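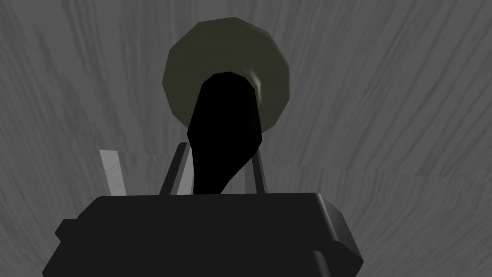

仿真画面,腕部视角:两根深色手指之间夹着黑色长条物体,后方是橄榄绿圆盘。

Grasico 的仿真训练包值不值得续费?感觉演示和实际买到的是两回事

Tegwen Price 发布于 10月

本网站使用 Cookie 以改善浏览体验。继续浏览即表示您同意我们的 Cookie 政策。

先说背景。我们是个很小的团队,做家用机械臂的抓取策略,没有自己的仿真工程师。夏天的时候看了 Grasico 的线上演示,头脑一热买了他们的“家居操作包”,内容是一套渲染好的家居场景、一批示范轨迹,外加一个可以在线回放腕部相机画面的网页工具。试用期 60 天,过了试用期按年收费。现在试用期快结束,销售每隔几天就来一封邮件,标题都是“别错过您的专属价格”之类,我越看越烦,想听听用过的人怎么说。

包里的轨迹一共 1293 条,这个数字他们在产品页上写得特别大。我一开始觉得挺划算,后来翻了一遍,心里就没底了。产品页的说法是“覆盖真实家庭的多样性”,可是我点开的轨迹大多是同一种灰色木纹,柜子是这个纹,台面也是这个纹,换一条轨迹还是这个纹。物体的面数也低,圆盘的边是一段一段的直线,黑色的东西几乎没有明暗,看上去就是一块剪影。我拿首图那种画面给同事看,两个人猜的还不一样,一个说是勺子,一个说像瓶子。标注文件里写的是 object_b,等于没写。

我给客服写过信,对方回复说“低多边形有利于加快渲染,对策略训练没有影响”。没有影响这四个字是怎么得出来的,有没有对比实验,我追问了,回信里附了一个宣传册。宣传册里有一张柱状图,纵轴没有刻度。

我想问的有这么几件事:

一、这种贴图和几何精度训出来的策略,放到真机上到底能不能用?有没有人做过完整的迁移,哪怕是失败的也请讲讲。

二、腕部相机的画面里夹爪自己占了很大一块,下面三分之一基本都是机身。这个视角是行业里都这样,还是他们的相机装得太低?

三、续费的话是按席位算还是按场景包算?合同里写的是“使用单元”,我读了三遍没读懂。

四、有没有便宜一点、老实一点的替代品?Davness 那家有人用过吗?

不用劝我“先跑起来再说”,我已经跑了一个多月了。

回复一

Cledwyn Powell

我买过,没后悔。

你说的贴图重复我也注意到了,但说实话贴图这东西自己换就行,他们的场景文件是开放格式,写个脚本随机替换材质,一下午的事。我就是这么干的,木纹换成了大理石、白漆、不锈钢,训练的时候轮着来。低多边形我真没觉得是问题,抓的时候靠的是接触和位姿,谁在乎盘子边是不是正圆。

视角的事,腕部相机都会拍到夹爪,正常的。真机上也这样。

价格我们是学校采购的,具体多少不清楚,反正有教育折扣。楼主可以去谈谈,他们季度末比较好说话。

Davness 没用过。

回复二(被提问者采纳)

Nest Bowen

我去年替一个叫 Inimar 的项目评估过 Grasico 和另外两家,最后一家都没签。下面写得长一些,按你的顺序来。

先讲迁移。我们做过,任务是把餐具从台面夹起来放到盘子里,再加一个开柜门。前一个任务,仿真里的曲线很漂亮,搬到真机之后手指经常停在物体上方偏一点的位置,闭合的时候夹空,或者只夹住一个角。换材质随机化之后好了一些,但离能用还差得远。楼上说抓取只靠位姿,如果你的策略吃的是位姿,这话成立;如果你吃的是腕部图像,这话就不成立。物体在画面里没有明暗,网络学到的就是轮廓。真实的黑色硅胶铲子会反光,灯一换轮廓里头全是亮斑,它没见过。这个坑我们踩了很久才承认,前几周一直在怀疑标定。

再讲你没有问到、但我觉得更要紧的:场景里的近距离画面信息量很不均匀。有物体在指间的时候还好,起码有个目标;可开柜子这一类,大量帧里手指张着,前面是一大片木纹。给你看一帧同一个场景的。 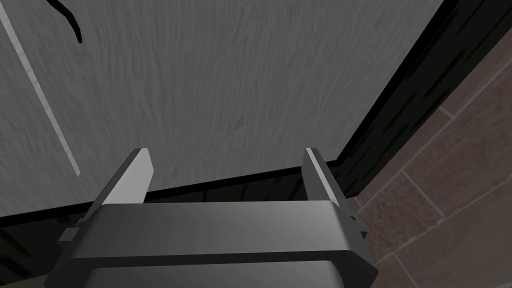 手指张开,指间无物;前方为倾斜的灰色木纹面板,右侧是带浅色缝线的棕色砖面。

光看这一帧,你能告诉我那块面板是柜门还是柜子侧板吗?我不能。左上角那条弯的黑线是把手的边还是一根线缆,我也说不准。人拿不准的东西,单靠这一路图像的网络多半也是拿不准的,它最后记住的可能是“右边有棕色砖、底下有黑边”这种跟任务没什么关系的线索。你换一个厨房,砖没了,策略就不知道往哪儿走。我当时要求他们提供每一帧对应的部件标签和深度图,答复是“在路线图上”。我在三家供应商那里都听过“在路线图上”,有一家现在连官网都打不开了。

所以我的建议是,别数轨迹条数。你去做一件很土的事:把轨迹按开头、接近、接触、离开切成段,每段随手抽一些帧出来,找一个没参与项目的同事,让他说出画面里的东西是什么、夹爪下一步应该干什么。说不出来的比例高,这批数据拿来训纯视觉策略就要打很大的折扣。我们当年做完这一步,评估会开了十分钟就散了。

视角的问题。夹爪入镜是常见的,这一点 Cledwyn 说得对。可“常见”跟“合适”是两码事。机身横在下面占掉一大块,留给目标的像素就少,夹爪靠得越近越明显。你应该问他们三个参数:相机相对法兰的外参、视场角、能不能改完重新渲染。第三个最关键。如果轨迹只给渲染好的视频,不给能重放的状态序列,那你的真机相机就得反过来迁就他们的仿真相机,支架都要重做。我们那次拿到的版本,状态序列是有的,但只能在他们的网页工具里重放,导出要加钱。你那个包是不是这样,请你自己查一下,他们改过版本,我的经验可能已经过时。

合同里的“使用单元”,我当时也问过。销售口头解释是一个场景包加一个席位算一个单元,你有 2 个场景包、2 个席位,听起来应该是两个单元,结果报价单上是按相乘算的。我要他们把公式写进合同附件,拖了很久才写。你续费之前务必让他们把算法落在纸上,邮件都不算。还有自动续约那一条,翻到附件最后面找,别只看正文。

替代品,Davness 我只看过演示,没有上手,不评价。演示这种东西看了等于没看,他们挑的永远是最顺的那条。Craddock 的夹爪模型做得细一些,接触参数也肯公开,可是场景少得可怜,适合自己会搭环境的人。你们没有仿真工程师,这一条可能就卡住了。

要是让我替你决定:不续年费,问能不能按月延一段,把抽帧的测试做完再说。对方如果连按月都不肯,你大概也就有答案了。他们对愿意等的客户,价格会自己往下掉,我见过。

补充一句,我没说这套东西没用。拿来调运动规划、检查夹爪会不会跟柜门打架、给新人练手,都可以。问题在于产品页上写的不是这个用途,收的也不是这个用途的钱。

Tegwen Price 的评论

谢谢,这个回答太有用了。刚去查了,我们的包里状态序列也是只能在线看,导出按钮是灰的,鼠标放上去显示“企业版功能”。演示的时候那个按钮明明是亮的。抽帧测试我明天就找行政的同事来做。

Nest Bowen 的评论

演示用的是企业版账号,都是这样。测试时别提前给她看产品页,看了就会往上面的词猜。

回复三

Mabli Pritchard

我没用过 Grasico,不过看到有人说自己换材质一下午就行,想提醒一下:我朋友的公司换了材质之后被告知“修改过的场景不在支持范围内”,后来碰到穿模的问题客服就不管了。具体哪个版本我不知道。另外同问 Davness,有人用过的话麻烦说一声,他们的邮件我也收了一堆。

Cledwyn Powell 的评论

我换了材质,客服照样理我。可能看人吧。

Meinir Ellis 的评论

请问楼主后来续了吗?我们这边试用期下个月到,销售跟我说“很多小团队都选择了续费”,我让他举一家,他说要保密。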